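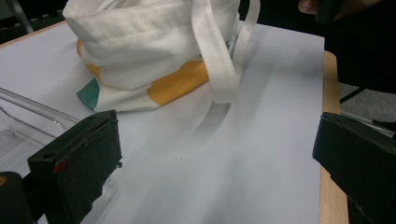

Chapter 4: Renaming and sorting a big photo folder

By now you have Clastach installed and you've pointed it at a test folder (if you skipped that, go back to Chapter 3, it takes a minute). Now comes my favorite part of the whole program! Renaming sounds dull until you've watched a folder full of DSC_0034 and IMG_8812 turn into names you can read, all in one go.

The walkthrough uses my own folder from a trip to Fasville last September, 1,219 files from a phone and an old compact camera. Yours can be any size. The steps are the same.

Before you start

Make a copy of the folder. Clastach keeps an undo log, and it's a good one, but the log lives inside the folder you're working on, so if you delete the folder the log goes with it. Copy first, play later.

Close any other program that has the pictures open. On Windows a file that's open somewhere else can't be renamed, and Clastach will skip it and put it in the report as LOCKED.

Loading the folder

1. Open Clastach and choose File, then Open Folder.

2. Pick the copy you just made. Subfolders are left out unless you check Include Subfolders at the bottom of the window.

3. Wait for the bar along the bottom to fill. The file list shows up right away, but the dates come in a bit later, and you want those dates before you do anything else.

4. Click the Date Taken column to sort by it. Files with no date go to the top in gray.

Note: Gray files are usually screenshots, or pictures that came through a chat app that strips the date out. I had 43 of them. You can give them a date by hand (select them, press F4, type the date) or let Clastach use the file's Modified date. The Modified date is often wrong for anything you downloaded, so have a quick look before you trust it.

Building a name pattern

The pattern box is at the top right. Anything you type there goes into the name as is, and anything in curly brackets gets filled in from the picture's own information. The ones I use all the time:

{date} the day the picture was taken, year first
{time} hours, minutes and seconds, with no colons
{num} a running number
{old} the original name, without the extension

5. Type Fasville_{date}_{num} into the pattern box (with your own place name, of course).

6. Look at the preview column. It updates while you type, which is so handy, and nothing on your disk has changed yet. Try some silly patterns, you can't hurt anything at this stage.

7. Set the number of digits for {num}. For my folder I needed four. If you pick too few, Clastach still numbers everything, but other programs may sort 1000 before 101 and you'll be scratching your head.

8. If two files would end up with the same name, both rows turn red. Add {num} or {time} to the pattern until the red is gone. The Rename button stays off as long as there's a red row anywhere in the list, so scroll all the way down if you can't find it.

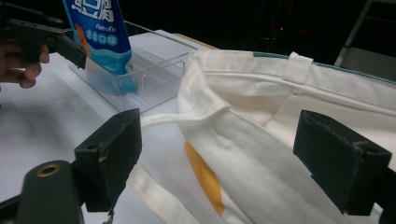 Caution: Don't put a slash in the pattern unless you mean it. A slash makes a new subfolder. That's a lovely feature, and it's covered under Sorting below, but it's a surprise if you were only trying to write a date the American way.

Fixing a camera clock

If you shot with two cameras, there's a fair chance their clocks didn't agree. My compact was still on home time for the whole trip, so lunch came before breakfast in the list.

9. Click the Camera column to group the files by device.

10. Select every file from the camera with the wrong clock.

11. Choose Tools, then Shift Time, and enter the difference. Use a minus sign to move the pictures earlier.

12. Sort by Date Taken again and check a spot where both cameras caught the same thing. A clock, a train leaving, somebody blowing out candles, anything like that works great.

Note: Shift Time only changes the dates inside Clastach until you check Write to File. I leave it unchecked the first time through.

Running the rename

13. Press Rename. You'll get a summary with the number of files to be changed.

14. Press Go. On my laptop it runs in batches of 400, and the list flickers between batches. That's normal.

15. When it's done, read the report. LOCKED files keep their old names. Close whatever has them open, select them, and run the rename on just those.

To go back, choose Edit, then Undo Last Rename. It works even after you've closed the program, as long as the file called rename.log is still in the folder.

Sorting into subfolders

Now for the slash! Change the pattern to {date}/Fasville_{num} and look at the preview. Each day gets its own folder, and the numbers start over in each one if you check Restart Per Folder.

Solène Marchal, who translated the French menus, sorts by camera first and then by date. Her pattern is {camera}/{date}/{time}. I tried it and it's very neat for people who shoot with several bodies.

If you use Zindari to view your pictures, press F5 there after sorting. It holds on to the old file list otherwise and shows you a wall of empty thumbnails. Aguiar picks up the new folders without any help.

Saving your pattern

16. Click the star next to the pattern box.

17. Give it a short name. Saved patterns show up in the drop-down the next time you open the program.

Patterns are stored in patterns.txt in the Clastach folder, one per line, so you can copy that file to another computer and have them all there.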